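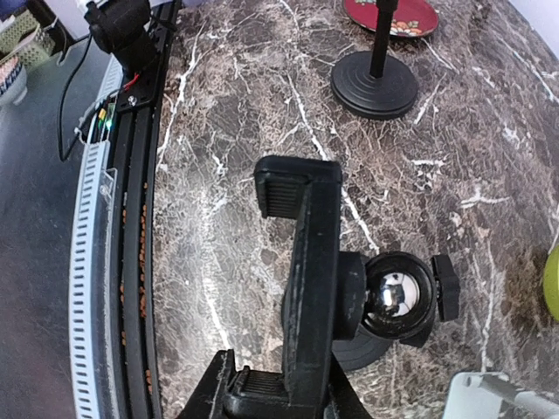
Phone clamp on the marble counter, ribbed grips facing each other.

Quick ones for cleaning up stone counters, typed between loads of laundry.

Vinegar - no. Lemon, no. Both will etch marble and you can't wipe an etch off. Drop of plain dish soap in warm water, soft cloth, rinse, dry. Done.

Oil spots: baking soda and water, thick like pancake batter. Spread it on, plastic wrap over the top, tape the edges. Leave overnight. Might take two or three goes on an old stain, mine took up to 7.

Coffee rings, same paste but swap the water for peroxide. Light stone only!! It can bleach dark stuff.

Sealer. Drip some water on, wait ten minutes. Dark spot underneath = time to reseal. Do it at night so nobody puts a pan down on it.

Dusty gadgets and rubber grips - old toothbrush, barely damp. Dont soak anything with a spring.

Felt dots under anything heavy that gets dragged around. A pack of 200 from the hardware place in Atville has lasted me for ever and I stick them on evrything.

More in August, probly grout.

Contact | © Plono Home Tips | Back to top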